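Notebook, Kemero finishing and packing, bench 3
June, started 6:40 a.m.

Carried over from last entry: grip force limit on the left hand still at the reduced setting. Wrist torque threshold unchanged. Jalus scheduler updated overnight, no errors in the log, but the shift calendar lost its break times again and I re-entered them by hand before the first run.

Purpose of the day: check whether the two-arm cell can take over the presenting step for soft goods, so that the person at inspection receives each piece on a dish instead of reaching into the tote. Second purpose, which is the one Ronja asked for in writing: record what the inspection job consists of once that reach is gone.

Background for anyone reading this at the Grarnadcombe site. At present the inspector takes a toy from the tote, turns it, presses the seams, tugs the sewn-on parts, checks the label and drops it left or right. The reach into the tote is the part that shows up in the shoulder complaints. The turning and pressing is the part that catches faults. The proposal is to automate the first and leave the second alone. The original plan from last winter had both going to the machine, and the trials at that time went badly enough that I will not repeat them here. See the Amundsen binder, second tab.

7:15. Warm-up cycle, no load. Left elbow makes a faint tick near full extension. Same tick as before, same place. Noted, not chased.

7:30. First series. Operator on the stop button: me. Inspector: Wenche Hedlund. 30 presentations at slow speed. Settings:
Approach speed: low
Grip closure: force-limited, palm contact required before lift
Release height: 10 mm above plate
Right hand: parked open on table

Result: 5 bad presentations out of 30. I am counting as bad anything Wenche had to pick up and reorient before she could begin. Three of the bad ones landed face down, two slid partly over the rim. No drops outside the plate. No marks on the fabric that either of us could find.

Wenche's comment, written down at the time: the plate is a better idea than the belt we tried, but she finds herself waiting for the hand to leave before she moves. She does not trust the withdrawal yet. I timed the gap with a stopwatch and then decided the number was not worth keeping, as she was aware of the watch.

8:20. Talked through the waiting problem. When she worked from the tote she set the pace. With the cell presenting, the pace belongs to the scheduler, and the only thing she can do about it is press hold. She pressed hold twice in the first series and apologized both times. This needs fixing before any other thing on the list. Hold should not feel like a fault. At the moment it turns the lamp amber and writes a line in the same log as a jam, so anyone reading the log at the end of the shift sees Wenche's name next to what looks like an error.

Action: separate the two. Inspector hold to be a normal state, no lamp, no name, no log line beyond a total. I have asked for this in Jalus and been told it is a configuration matter. I will look for it myself.

9:05. Found it. It is a configuration matter, three menus down. Lamp disabled for hold. Name field blanked. The total still goes to the weekly report and I could not find a way to stop that. Passed to Ronja.

9:30. Second setup change. Instead of the scheduler calling for the next piece on a timer, the cell now waits for a foot switch under the inspector's side. Press once, next piece comes. Not pressing does nothing. Throughput will suffer at the slow end and I expect an argument over it.

Ran it without a target. Wenche settled into a rhythm after the first few pieces and stopped looking at the arm. Rate not recorded on purpose. I want one clean conversation about the job before the rate enters it.

10:10. Break. Bench cleared, cables checked. Right wrist housing is scuffed. Wiped it down, added to the list for cosmetic inspection. Not functional.

10:30. Grip work. Soft toys are awkward for the hand because the outer pile compresses before anything resists, so the force reading climbs late and then quickly. Fingers close on fluff, the controller thinks it has nothing, it closes further, and by the time it is satisfied the body of the toy is squeezed more than it needs to be. For rabbits and similar shapes a grasp over the top and around the body works better than a pinch at an ear. Pinching also puts load on exactly the seams that inspection is supposed to be judging, and that spoils the check.

Changed the closure profile: slow first phase, longer settle, lower final force. Left everything else as it was. 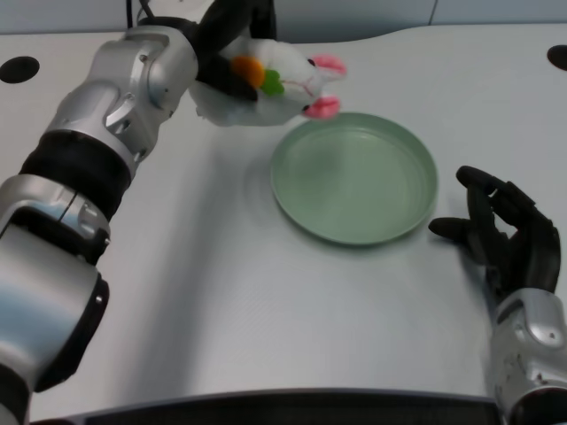
Release is now the weak step. With the lower final force the fingers open cleanly, but pile clings to the fingertip pads and can rotate the piece as the hand lifts away. Raising the hand straight up before any sideways motion seems to help. I do not have enough runs to say more than that. Pads to be cleaned before each series from now on, and the cleaning noted here.

11:20. Ran a short group with the new lift. Two rotated, neither past the point where Wenche had to correct it. Better, though the group was too small to set beside the morning's count.

11:45. Ronja came down. Points she raised, in the order she raised them:

Who clears a jam? Under the present rules the technician does, and there is one technician for the floor. If the inspector is not trained to clear the cell she will sit idle and be marked idle. Agreed that inspectors get the clearing procedure and the time to learn it, paid, on shift, before the cell goes live.

Does the job grade change? The inspector now runs a machine as well as judging product. The grade sheet has no line for that. Ronja will write one. I said it should be settled before go-live, as the last two changes on this floor were settled afterward and people still bring it up.

What happens to the tote loaders? Nothing on paper. The totes still need filling and the cell is fussier than a person about how they are filled. If anything the loading becomes more exact and slower. She had assumed it would become easier. I showed her the bad presentations that I think came from toys wedged against the tote wall.

Is the weekly hold total needed? She will ask for it to be removed. If it stays, it is to be shown by cell and never by person.

12:30. Lunch.

1:15 p.m. Position of the plate. Wenche asked for it closer to her by a hand's width. The reach model says this is inside the overlap zone where both arms and a person could be present, so no, not with the current guarding. Alternative: move the chair and the foot switch, leave the plate. Tried it. She says it is acceptable but the light is worse from there. Task lamp ordered from stores.

Glare off the plate is a separate complaint. The glossy surface bothers her after a while when the overheads are on. A matte one would be easier on the eyes, but the pile may drag on it during release. To be tested, not assumed.

2:00. Endurance question. The guideline we set for ourselves is more than 1,000 presentations without a human entering the cell before we even discuss two shifts. We are nowhere near that. Total so far under the new profile is one short group. Anyone quoting this entry upstairs should quote this paragraph too.

2:20. Fault introduced deliberately: stop button pressed mid-lift, toy in hand. Arm held position, fingers stayed closed, no drop. Restart required the technician key, as designed. Wenche noted that with the key in my pocket and me at the other end of the building she would be looking at a frozen arm for as long as it takes me to walk back. Same issue as Ronja's first point. Linked them.

2:50. Shut down, arms parked, pads wiped.

Open items
Hold total in weekly report: Ronja
Grade sheet line: Ronja, draft to Wenche before it goes anywhere else
Clearing procedure, one page, inspector version: me
Matte plate trial: me, with Wenche judging
Tote filling guide: to be written with the loaders, date not set
Elbow tick: still there at shutdown, log only
Restart key: find out whether a second key at the bench is permitted

Next session uses the foot switch from the start. Timer mode stays disabled in the meantime, and I have put tape over the selector.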